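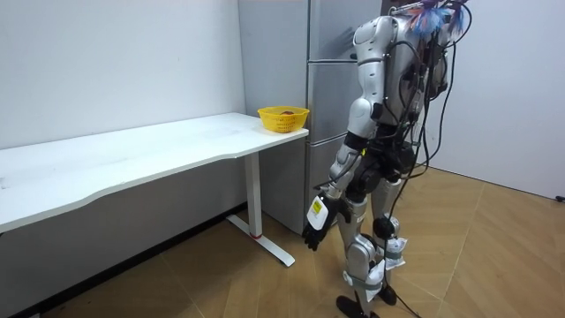
Tuesday, October

Adhesive cure series, batch from Halliday, second attempt.

Picked up where last week stopped. The first set of lap joints came apart in the grips before the load cell read anything useful, so those numbers are out. I blame the surface prep. We had been wiping with the general cleaner from the sink and it leaves a film. New coupons were abraded by hand, wiped twice with isopropyl and bonded within the hour.

Resin is Pravetti, hardener is the one that came with it, mixed by weight. Scale was checked first with the brass weights. Mixed for two minutes, scraped the cup, mixed again. Pot life on the sheet says 40 minutes at room temperature, but it was getting stringy at 30, so the last four joints may be starved. They are marked with a pencil cross on the back. Keep them separate when testing.

Clamps: spring type, one per joint. The older ones don't close evenly. Somebody should go through the drawer and throw out the bent ones.

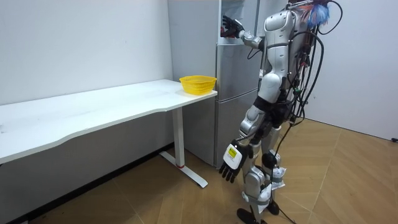 Thickness of the bond line is still the weak point. Tried the fine wire spacers and they work if you press from the center out. If you press at one end first the wire rolls and the joint ends up wedge shaped. Measured before and after with the micrometer, readings are on the sheet in the binder.

Pulled the joints left over from the Nuvthorpe job while the new ones were curing. Best one failed at 1,932 N, mostly in the resin itself, with a clean patch at one corner. Target is 2,000 N. Close, and those were bonded with the old prep.

The Cledano tester dropped its zero twice. Both times it came back after a restart. Warm it up longer before the next run and write down the zero before each pull.
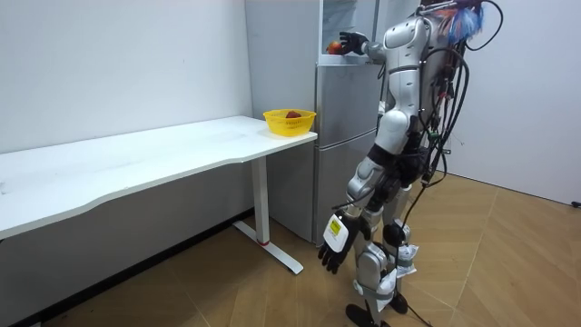 To do:
Order more mixing cups, small size.
Ask Halliday if the coupons were oiled before shipping.
Leave the new joints clamped overnight, no pulling before noon.
Test the pencil-cross joints last.
Cut spacer wire to length ahead of time and keep it in a labeled bag.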